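Home | List Archive | Search | Subscribe | Help

Subject: Re: Tumano paper account, stop orders not filling
From: Loan Cao

Print this message | E-mail this message

Bahman Daneshvar wrote:
> I've had the Tumano script on a paper account since May.
> It shows 531 trades and a decent profit, but when I compare
> with my small live account at Gimier the stops fill worse
> every time. Is it the script or the broker?

Probably neither. The paper account fills a stop at the exact price you set. A live stop turns into a market order once it's touched, so you get whatever price is next. In a quiet hour that's a tick away. Right after the open it can be a lot more.

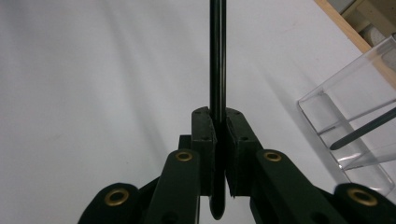

I'd take 2 ticks off every stopped trade in the paper log and run the totals again. When I did that on my own log, a $700 gain went down to almost nothing – most of it had been fills I would never have gotten.

Check the commission line too. Tumano sets it to zero until you change it, and the setting doesn't carry over when you reload the script. Mohammadi's spreadsheet in the list files has a column for both.

If the live numbers still look bad after that, send me 12 of the worst fills with the time of day and I'll compare them with mine.

Loan
Uston

Get list digests by e-mail. Enter your address to sign up for the newsletter.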